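Workshop Tips > Benches and Surfaces > Particle Board

Print this page | E-mail this page

Sealing and Maintaining a Particle Board Bench Top

By Mirjana Zupan
Last revised 6 Dec 2021

Raw particle board makes a flat, heavy and cheap bench top. It has two weak points: the faces soak up liquids, and the edges soak them up much faster. Both can be dealt with in a weekend using a brush, a sanding block and ordinary varnish. The notes below cover uncoated board only. Board that comes with a melamine face needs edge treatment but no face treatment.

Choosing the board

Check the sheet for swollen corners before it leaves the store. A corner that has been wet once stays thick, and sanding it down exposes coarse chips that will not hold a finish. Lay a straightedge across the diagonals. A slight bow will pull out when the sheet is screwed to a frame. A twist will not.

Thicker board is worth the money where the span between supports is long. Particle board sags under a steady load and does not recover when the load is taken off. Add a cross rail under any spot where a vise, a grinder or a small oven will stand for months at a time. 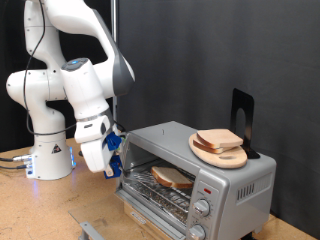

Let the sheet lie flat in the workshop for 2 days before cutting. Stack it on battens so air reaches both faces. Board brought in from an unheated garage in winter needs this more than board bought in June.

Cutting and edge work

Use a fine-tooth blade and cut with the good face down if using a handheld circular saw. Tape over the cut line reduces chipping a little. Support the offcut – it will otherwise snap off before the blade reaches the end and take a piece of the corner with it.

Round over the top edges lightly. A sharp particle board edge crumbles when it is knocked, and the finish is always thinnest there.

Fill the edges before sealing. Premixed drywall compound is adequate for a bench that stays dry. For a bench near a sink, use wood glue thinned with a little water, brushed on in two passes, with a light sanding after each. Solid wood lipping glued along the front is better than either method if the bench sees heavy use.

Sealing the faces

1. Sand the face with 80 grit only where there are ridges or glue spots. Do not sand the whole sheet at this grit, as it tears the surface chips.
2. Vacuum, then wipe with a barely damp cloth and leave to dry overnight.
3. Brush on a first coat of varnish thinned according to the label. The board will drink it unevenly, and dull patches are normal at this stage.
4. When dry, sand lightly with a fine paper and remove the dust.
5. Apply two further coats at full strength. Coat the underside as well, at least once. A top sealed on one face only will cup.

Temperature matters more than brand. The varnish I use is Allitz satin, which I have kept to because one can covers my bench with some left over. At 68 degrees Fahrenheit it can be handled the next morning. In a cold shop it stays tacky into the following evening, and anything set on it leaves a print.

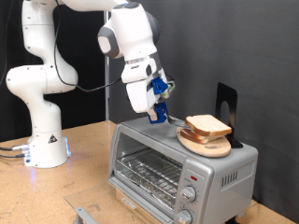 Leave the finished top alone for a full week before putting weight on it. Varnish that feels dry can still be soft underneath. Cans and jars are the usual culprits, as the narrow rim concentrates the weight and sinks a ring into the surface.

Heat

Varnish softens under a hot pan or heat gun, and the glue in the board breaks down with repeated heating. Keep a ceramic tile on hand for soldering and glue pots. Small appliances with feet should stand with the feet in place and with the clearance given in their instructions, measured from the back panel as well as the sides. A loose sheet of cement board under the appliance protects the top and can be swapped out when it gets greasy.

Fixing things down

Wood screws hold poorly in the face of particle board and very poorly in the edge. For anything that will be pushed or pulled, drill through and use a machine bolt with a wide washer underneath. Threaded inserts are acceptable for light jigs if they are set in epoxy. Seal the inside of every drilled hole with varnish on a cotton swab. An unsealed hole lets spilled liquid straight into the core, and the swelling shows as a raised ring around the bolt.
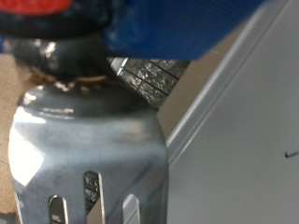 Can a swollen spot be repaired without replacing the whole top?

Small ones can. Let the spot dry completely, which may take several weeks, then scrape it level, soak the exposed chips with thin glue, and refinish once hard. Where the swelling has reached an edge, cut out the damaged strip and let in a piece of solid wood.

Routine care

Sweep the top at the end of the day. Metal filings left under a damp rag will stain through the finish. Wipe spills at once, with particular attention to seams and the back edge, where liquid collects out of sight. Ordinary dish soap in water is enough for grease. Avoid scouring powder, which cuts through the varnish and leaves dull tracks.

Recoat when a drop of water no longer beads. On my own bench in Hadcombe this comes every other year for the working area, and I have never recoated the back third. Rub the old finish down with fine paper until the gloss is gone, clean off the dust and apply one coat. If paste wax has been used at any point, take it off first with mineral spirits or the new coat will crawl.

A sacrificial sheet of hardboard, held with double-sided tape at the corners, extends the life of any top. I cut mine slightly short at the front so that it does not catch a sleeve. Turn it over when the first side is worn – it costs very little to replace after that. 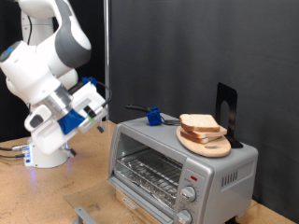 Speckled board tops show less dust than painted ones.

Store leftover varnish with the lid tapped down tight and the date of opening written on the can. Strain it through an old nylon stocking before the next use. If it has gone stringy, take it to the paint drop-off and buy fresh.

This site uses cookies to remember your print settings. By continuing to browse you accept their use.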